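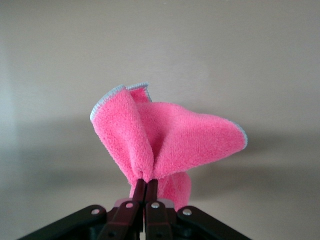

On 2025-10-26, Skilter wrote:
> I've been washing the pink microfiber towels at 60 with everything else
> and they've stopped picking up water. They just push it across the
> counter. Is there a way to bring them back, or do I order another
> pack of 32?

Don't order yet. It sounds like fabric softener or lint from cotton. Microfiber holds on to both.

What I do with mine:

Wash them alone, warm, with half the usual detergent and no softener. Run a second rinse. If they still feel slick, soak them overnight in a bucket with a cup of white vinegar and wash again the next day. Line dry, or tumble on low with no dryer sheets. High heat melts the loops and there is no fix for that.

Check the stitched edging too. When the binding starts to come away I cut the towel up for floors and bike chains.

If you do end up buying, Bokora had the plush ones last November and they have held up for me through weekly washes. The thin ones from Prasterar are fine for glass but too flat for a wet counter.

Does your machine have an extra rinse setting? The older ones hide it under the delicates program.

Han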